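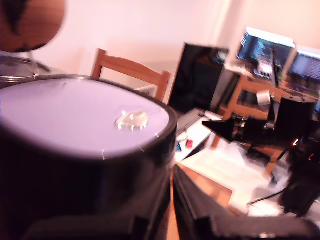 Why Is a Water Drop Round?

Have you ever watched a drip hang from a faucet? It gets fatter and fatter, it wobbles, and then plop! Down it goes. So what was holding it up?

Water is made of teeny bits called molecules, and they love to stick together. A molecule deep inside a drop gets pulled every which way by its neighbors. A molecule on the outside has no water neighbors above it, so it gets tugged inward. All that tugging makes the outside of the drop act like a stretchy skin. Scientists call this surface tension, and it squeezes the water into the smallest shape it can make (a ball!).

Some bugs even walk on it! Water striders skate across ponds on long, skinny legs covered with tiny hairs, and the water dips under their feet without breaking.

Try it yourself: The Penny Puddle

You need a penny, a cup of water, an eyedropper and a paper towel.

Put the penny on the towel. Guess how many drops will fit on top, and write down your guess. Now add the water one drop at a time, counting as you go. Get your eyes down low and look sideways. See the water bulge up like a little dome? Keep going until it spills!

Dry the penny and try again with a bit of dish soap mixed into the cup. Soap makes the skin weaker. Will you fit more drops this time, or fewer?

Written by Emil Rainer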